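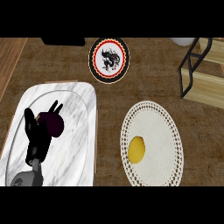
Varnico Two-Arm Tabletop Cell: Gripper Setup and Care

The Varnico cell is supplied with two arms, each fitted with a black two-finger gripper. The simulation package renders the tabletop from above, so that a grasp on a rounded item, such as a dark plum held over a marble tray, may be checked before the physical arm is moved.

Setting up
Mount the gripper on the wrist and tighten the screws in a crosswise order. Set the opening to 40 mm for small fruit. Run the Aigner calibration routine with the fingers clear of the table, then repeat it in the simulated cell - the two sets of values should agree.

Routine care
Wipe the fingers after each session with a dry cloth. Inspect the finger joints every 180 hours of operation and replace the finger pads at 800 hours. Solvents must not be used on the pads.

Repairs
Worn wrist joints are exchanged as complete units by our Flasetden workshop. Requests should be addressed to Cyrill Gasser, Technical Service, quoting the serial number of the arm.

Page revised Friday, October 15, 2021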